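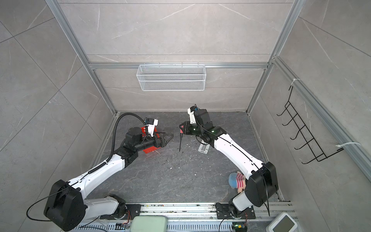 Search this journal Go

May 6, 2020

Up at 6:30, toast, then straight to the bench before the phone started. I wanted one morning on the walls and the small hardware and I mostly got it. Finished at lunch, with a break to let the delivery man know he had the wrong Robichaud Street again. There is one in Nosdale and one in Festcombe and the parcels go to whichever is closer to his last stop.

The wire basket is up on the back wall, on the aluminum rail. I had it lower in February and kept catching my sleeve on it. I thought about moving it to the right-hand wall, but the hook rack is there and I like the rack where it is. The basket is for things that are in use this week. Spare fasteners go in the drawer. I have told myself this before.

The hook rack is held on with cable ties. I meant to use proper clips and ordered a bag from Cerkach, 90 in a bag, which is more than I will use in my life. They are the wrong width for the rack. White ties were what I had, the rack is black, and it shows. I pulled on it hard, first straight down and then toward me, and it didn't shift. I may trim the tails tomorrow. Nothing heavy is going on it anyway – a roll of tape, the short ruler, maybe the brush.

Then the bracket. It's a plain gray metal one from the box Rocío gave me when she cleared out her shed. I spent too long finding a driver that fit. The long one was too fat in the tip and the stubby one couldn't reach. The pink and black one fit. I bought that one at the hardware store in Festcombe years ago, out of a bin by the register, and I use it more than the good set. The handle is easy to find on a dark surface, too. The gray-handled ones I lose as soon as I put them down.

The marble pattern on the work surface was a mistake. It looks fine, but a small screw set down on it disappears. I lost one before 9 and found it with the side of my hand. Rocío says put a white tray under everything. She is right and I haven't done it.

There are little white bits all over the surface. I brushed it on Monday. I'll do it again when everything else is finished, otherwise I'll just be doing it twice.

The stuffed toy with the blue head is still in there on the right. I went to take it out and put it on the shelf, then left it. The red and white stripes are the most cheerful thing in there and I have no better spot for it. It can have a wash when the weather turns.

Looked over the wall tiles while I was at it. Light gray, and they were 65 for the lot, end of line. They wipe down well. I still like them. One box is left in the hall and I keep walking around it. I should offer it to the people downstairs, who were asking about something for behind their stove.

Lunch was soup and the end of the bread. Rocío Lozano called in the middle of it and we talked for an hour, mostly about her mother's garden and whether it is too early for beans in Nosdale. She thinks it is. Her mother has already put them in. She asked what I was doing and I said hanging a basket, and she said I told her that last time too.

Afternoon was paperwork. The insurance renewal came to 1,048, up again. I paid it and wrote it in the book. Also answered the letter from the water company, which I had been leaving under the fruit bowl.

Went out at 5 to walk as far as the bridge. Cold for May. Two kids were drawing a hopscotch that went the whole length of the sidewalk, and I went around it on the grass. Home by 6, eggs and potatoes, washed up.

Things to get next time I go in:
– narrower clips, 8 would be plenty
– a white tray with a lip
– a soft brush, the old one sheds
– light bulbs for the hall
– stamps

Tomorrow the tape goes on the hooks and the screws get sorted by length. I started a jar for the short ones and have already put two long ones in it. Bed at 10.

4 comments
Share 2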